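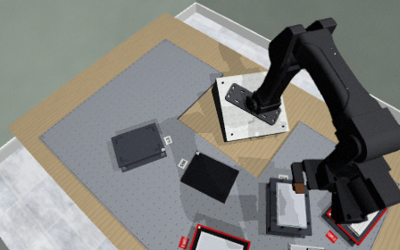

Anika Nguyen-Tran wrote in to ask why the stop on station 12 was logged as a fault at all, given that no part was dropped and the arm never left its permitted zone. Her view was that a stop that behaves as designed belongs in the operating record and should not be counted against the cell.

The Safety Office has considered the point and maintains the entry. The arm stopped correctly. The fault lies in what came before the stop, and this gallery page is kept so that staff at Bultley and Etby can refer to the layout while reading the findings.

Fault 517: Unrequested descent over a tray
Simulated work cell, Prarar tray-handling program

During a transfer between trays, the controller accepted a height value belonging to the previous tray and began its descent early. The force limit was reached and motion was halted. The same fault was recorded 2 times in February, in both cases after an operator had paused the program and resumed it from the pendant.

The layout
Trays rest at differing angles on a perforated gray mat, with small labels placed near them. The arm is bolted to a block on the bare wood, where the mat has been cut away. Tray angle is read correctly by the program and played no part in the fault.

The gripper
The gripper hangs over the lower-right part of the mat, its tip overlapping one of the trays from this viewpoint. Staff are reminded that apparent clearance on screen is not a measurement. Clearance must be taken from the position readout before any program is resumed.

Interim measures
Programs paused in mid-transfer are to be ended and restarted from the home position. The resume function has been locked on all cells using the Hrnčiar controller package. Requests to unlock it should be made in writing to Benedikt Wieser.

Status
Open. A corrected height check has been written and is under review. Physical cells will not receive it until the simulated cell has completed the full transfer sequence with pauses inserted at every step. Comments on this entry remain open to all staff.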